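WORK AND TECHNOLOGY, SECTION 2
Automation on the job: who picks up the slack?
Handout to go with the April lecture. Read before the tutorial.

Last time we got as far as the vendor's promise. It usually runs like this: the machine takes the dull part of the job and the worker keeps the interesting part. Please be suspicious of that sentence. Ask who decided which part was dull, and whether the person doing it was in the room.

The case for this section is Fleltcombe, a serviced-accommodation business that had gripper tools brought in for kitchen and room turnover. Nwosu, the contractor, logged 2317 separate handling tasks over the trial: opening doors, lifting cans, moving cloths. The final report calls this "labour released". It does not say where the labour went.

Three points to take from the reading:

Time saved is measured at the task. If a door is opened by a gripper and a cleaner stands by in case it sticks, the report books the saving and leaves out the standing by.

Skill gets renamed. Before the trial, cleaners at Fleltcombe set their own order of rooms. Afterwards the order came from the schedule, and the same people became "attendants". Pay stayed put. The training was a single session of 10 minutes.

Rooms are not factories. A factory is built so that things turn up in the same spot. A lived-in room has soft things draped on hard things and small items pushed up against appliances, and somebody has to tidy for the machine before the machine can tidy.

On that last point, consider what a microwave asks of a worker: open it, look in, wipe, shut it. A person does this while thinking about something else. For the gripper it was scored as four tasks.
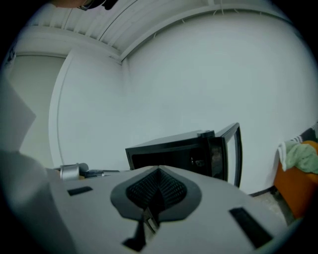
Rakiya Yusuf thinks I'm being unfair on this. Her view, sent in after last year's lecture, is that her wrists were ruined by more than 100 doors and drawers a shift, and that she'd have handed over every one of them gladly, new job title or no. Her complaint was with the rostering, which she says was bad well before any machine arrived.

I take the point about wrists. I'd still want to know who got the easier shifts — the report is silent there too.

For the tutorial, bring one task from a job you have had and write down everything around it that a log would miss. Half a page is plenty. Aoife Ó Briain is taking the afternoon group.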